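How a Handful of Letter Blocks Turns Into Words
From the Flendberg Children's Reading Room

Do you have letter blocks at home? Maybe they live in a bucket, or at the bottom of the toy box under the dinosaurs, or maybe one of them is under the couch right now and has been there since July. Letter blocks have been around for a very long time, much longer than your grandparents, and children keep on playing with them because they do something rather wonderful. They let you hold a sound in your hand.

When you write with a pencil and you make a mistake, you have to rub it out (and sometimes the paper gets that gray, crumply look, which is annoying). When you write with blocks, you just pick up the letter you don't want and pop in another one. You can change your mind as often as you like, even 49 times in a row, and the blocks will be as good as new.

What is the tray for?

If you have ever tried to spell a word with blocks on a bare table, you know what happens. Somebody bumps the table with a knee, the letters slide off in different directions, and your lovely word is gone. A letter tray fixes that. It is a board with a long slot in it, and the blocks sit down inside the slot side by side, like people sitting in a row at the movies. They can slide along the row, but they can't easily wander off.

The slot helps your eyes, too. English is read from left to right, so the first sound of the word goes on the left, and the next sound goes beside it, and so on until you run out of sounds. Let's try it with a small word. Say "rob" out loud, nice and slowly, and listen for the pieces: rrr, then o, then b. Three sounds, and three blocks to match!

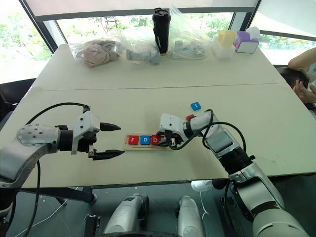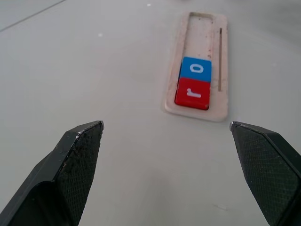 Now say "rob" again and cover up the last sound. You get "ro," which isn't finished, is it? It feels like stopping halfway down a slide. Your ear is waiting for something, and lots of different letters could come along and finish the job. Put a "b" there and you have "rob." Put a "t" there and you have "rot," which is what happens to an old apple if you forget it in your backpack over the weekend. Put a "d" there and you have "rod," the long thin kind you go fishing with.

Isn't it funny that one little block can do all that? The "r" and the "o" stayed exactly where they were, and the whole meaning changed anyway.

You can swap the first letter as well. Start with "rob" and take away the "r." What's left is "ob," and that doesn't mean much by itself, but it is very good at making friends. Put a "j" in front and you have "job." Put an "m" in front and you have "mob." Put an "s" in front and you have "sob." Words that end with the same sounds, the way these do, are called rhyming words, and poets and songwriters love them.

Which way up?

Some letters are tricky customers. Take "b." If you turn it all the way around, so that its top is at the bottom, it looks like a "q." If you could flip it over as if you were seeing it in a mirror, it would look like a "d." An "o" is much easier to get along with, and a nice round one looks nearly the same whichever way you turn it.

So when you pick up a block, it's worth having a good look at it before you put it in the slot. And if you are sitting at the side of the table while your friend sits at the front, remember that you will see the word lying on its side! Go and stand where your friend is, and the letters will be standing up straight again. Grown-ups who study reading spend a lot of time thinking about this sort of thing.

Big letters and little letters

Some blocks have capital letters on them, and some have the small kind, called lowercase letters. Most of the letters you meet in a book are lowercase. Capitals are saved for names and for the beginnings of sentences, so if you wanted to spell the name Rob you would need a capital "R," and if you wanted to say that pirates rob ships, the little "r" would be just right.

A game to try on Tuesday (or any day)

You need a tray and some letter blocks, and 2 players. One player makes a three-letter word. The other player changes one block, only one, and it has to make a new word. Then it's the first player's turn again. See if you can make 7 words before you get stuck. You could start with "rob," go to "rot," then to "hot," then to "hat," and after that you're on your own!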